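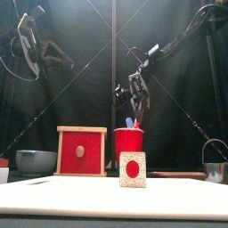
From: Gunvor Moen
To: Cedum floor list
Subject: Re: Re: what the arm cells mean for the evening shift

Ulla Sæther wrote:

> I was asked by several people on evenings to put this to the list
> so it gets answered in writing. Since the arms came to the Hurum
> building we hear three different versions of what happens to kit
> packing. One, the benches go away in November. Two, the benches
> stay but with fewer people. Three, nothing changes and the arms are
> for show. Which is it? Also, who decides when a cell is stopped? Last
> week I was told to wait for an engineer while the arm kept missing the
> same cup, and I lost most of an hour. My rate sheet shows that hour
> as mine.
>
> Ulla

Ulla, thanks for writing it down. I'll take your points in order, and where I don't know I'll say so.

The benches. Four of them stay through the winter at least. The two nearest the loading door come out in November, and the six people on those move to setup and checking for the cells. Names are not settled. Aslak Kvam has asked for people to put themselves forward before he starts picking, and I would take him up on that. The job is different from packing. You lay out the items, start the run, watch it, fix what it gets wrong and write down what that was. Some people will like it and some will find it dull. Zubaida Ghauri did it for most of the fall and says her shoulders are better and her eyes are tired by the end of the shift.

Are the arms for show? No, but they are a long way from taking over the line. They do all right with blocks and boxes that sit flat. Small things standing up inside a cup are still hard, and so is anything with a loose wire handle. On the last full count at Hurum the cells handled 1593 items, and nearly 100 of those had to be finished by hand. That is fine for a trial. It would not be fine for an order going to Engebretsen, and no customer orders are going through the cells yet.

Stopping a cell. Whoever is standing at it decides. You don't wait for an engineer and you don't need to call me first. Press stop, let the arms come to rest, open the log and write one line. If it misses the same item three times, treat that as a reason to stop. Ragnvald Rustad is rewriting the sheet on the wall, which still says to call the engineering desk. Until the new one is up, go by this message.

Your hour. It should not have been on your rate sheet and I have asked for it to be taken off. Cell time is not going to be counted against anyone's packing rate. If you see it on yours, forward me the sheet. I have found two others so far, both from evenings.

Pay. Setup and checking is on the same grade as packing for now. I think that is wrong, given that we are asking people to read logs and make calls they did not have to make before, and I have said so to Aslak. He has not said yes. I'll report back when I have something, and I would rather you heard "no answer yet" from me than a rumor at the coffee machine.

Training. Sosis is running the course, two afternoons, paid, during shift. Evening people were left off the first list, which was my mistake. There is now a group starting at 3:30 so you can come in early and be paid for it. Reply to me off the list if you want a place.

One request going the other way. The logs from days are fairly complete and the ones from evenings are thin — a lot of entries say "missed" and nothing else. Please put down which item and whether it was standing, lying or inside something. The people tuning the cells work from those lines, and if evenings leave them blank the cells get set up around what days see.

I'm at Hurum every afternoon until the benches are moved.

Gunvor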